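Peltham workshop, collection notebook
Entry of 29/11/2021
Station 2, mixed-object set

Purpose of the session: to continue recording teleoperated examples for the pick-and-place set. The set stood at 454 accepted episodes at the start of the day. The plan called for 60 further episodes with the hand on the left arm and the parallel gripper on the right arm.

Startup followed the standard checklist. Both arms were homed and the joint offsets were compared with the values saved in April. The left wrist differed slightly from its saved value and was set again before recording began. The Hutapea recorder was restarted once after it failed to find the head camera. Operators are reminded to wait for the second tone before moving either arm; two episodes were lost this morning when motion started early.

The object list was changed from last week. Hard, regular items had come to make up too large a share of the set, and the trained policy closed the fingers with the same force on everything. The present list mixes soft, thin and irregular items with ordinary packaging. Items may be moved between episodes but should remain within reach of at least one arm. 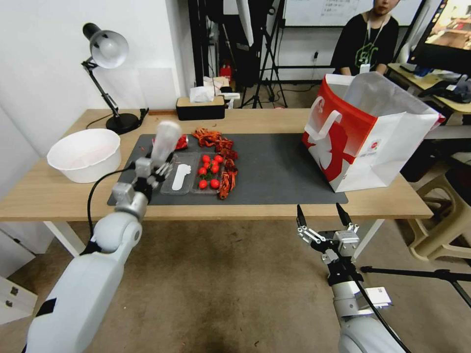

Station 2, head view. Left hand holding the white cylinder; right gripper open. Tomatoes and insole in the clear trays.

Grasp notes. The cylinder should be taken near its lower end, with the fingers fully closed before the arm is raised. Episodes in which the operator corrects the grip in the air are to be kept and tagged "regrasp". They are not failures. The tomatoes are to be picked one at a time with the right gripper at the low force setting. A tomato that splits ends the episode, and the tray is wiped before the next one. The crayfish remain difficult: the legs catch on neighboring items, and the operator should approach from above the body.

Labels. The instruction text is to name the object and the destination and nothing else. Several entries from the Bustitz batch contain remarks such as "carefully" or "again", and these must be removed before the batch is merged. Episode 176 of that batch has the left and right arms exchanged in its label and has been set aside.

Open items:
Cable at the left wrist to be checked for slack at full extension.
Low force setting to be written into the station sheet.
Request to Lurelness for a spare set of gripper fingers, still without reply.
Paper bag as a destination: decide whether a drop that tips the bag counts as accepted.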